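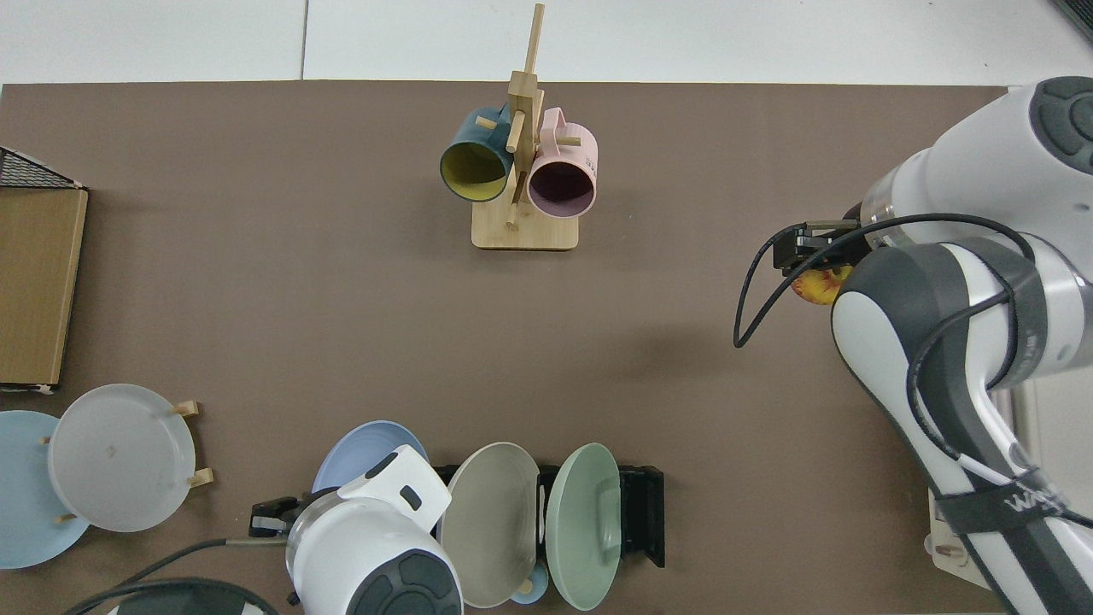

Wundura shared kitchen, users' meeting. Notes taken by Wael Naciri.

Zinash Gudeta in the chair. Apologies from Abdel Rahman, who sent his views by email anyway.

1. Last minutes. Agreed, though Wael doubts that the drain was ever "looked at" as written. Left to stand.

2. Crockery. Zinash reported that the new mugs and plates had cost 667 in all. Wael asked what was wrong with the old ones. Answer: chips, mostly. He was not convinced, but the money is spent.

3. Toaster oven. Grelteo have quoted 1007 for a built-in replacement, or 1457 with fitting. The meeting thought both figures silly for something that warms up pasties. Keep the one we have. Zinash to reply, politely.

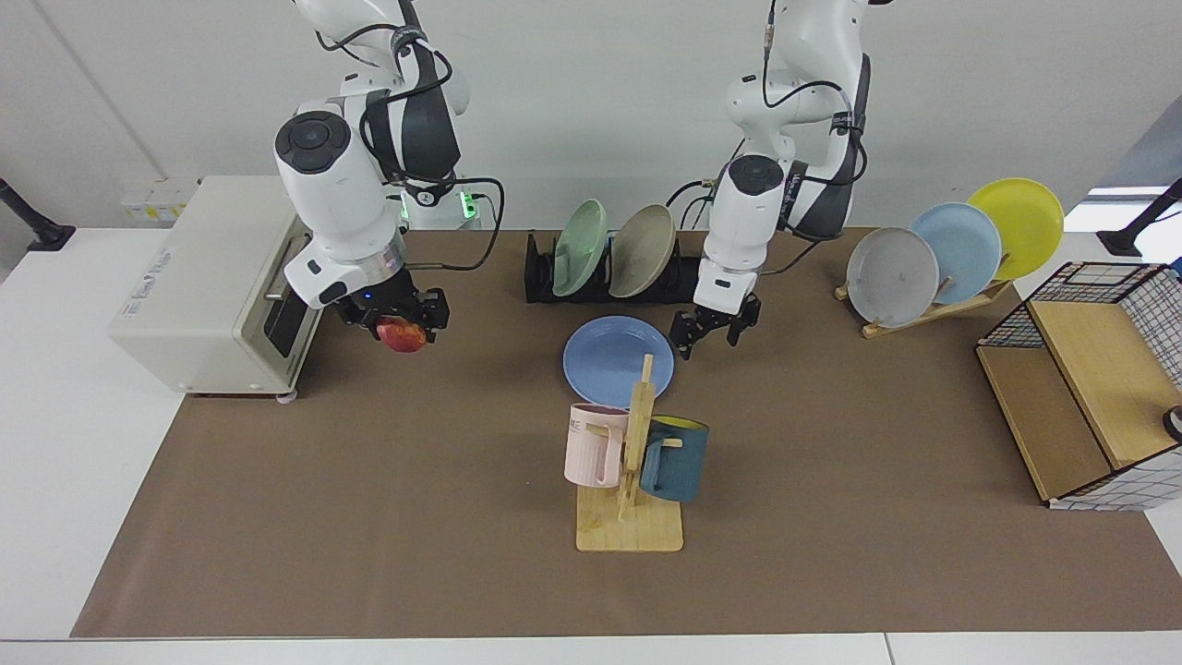 Gostascombe, 2022-05-03

4. Sockets. Abdel's email asks for a second panel further along the wall. The present one is above the toaster oven and he dislikes leads near it. Fair point, but we have been promised an electrician before. Carried over to June. 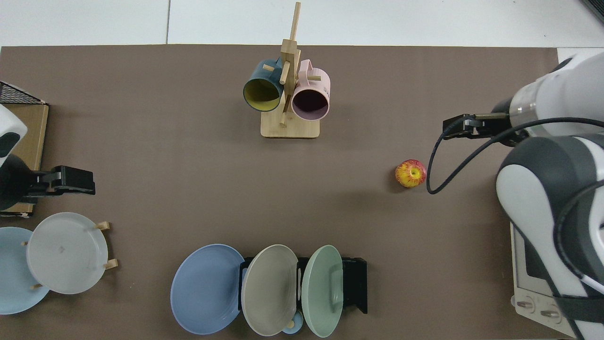
5. Mug trees. Zinash wants one for each table and says they save cupboard space. Wael said they save space in the cupboard by using it up on the table, and that he had yet to meet a mug tree that stayed tidy past lunch. The bamboo one was discussed at some length. With the teal mug and the pink one on it they are already side by side, nearly touching the post, and he would like to see how it copes with a full set before we buy more. Zinash thinks this is fussing. Trial to run until the next meeting, no further orders meanwhile.

6. Fruit. Request for a weekly apple order. Refused until somebody says who is paying.

7. Balance. 723 in hand, before the cleaning bill.

Next meeting in June, day to be fixed by Zinash.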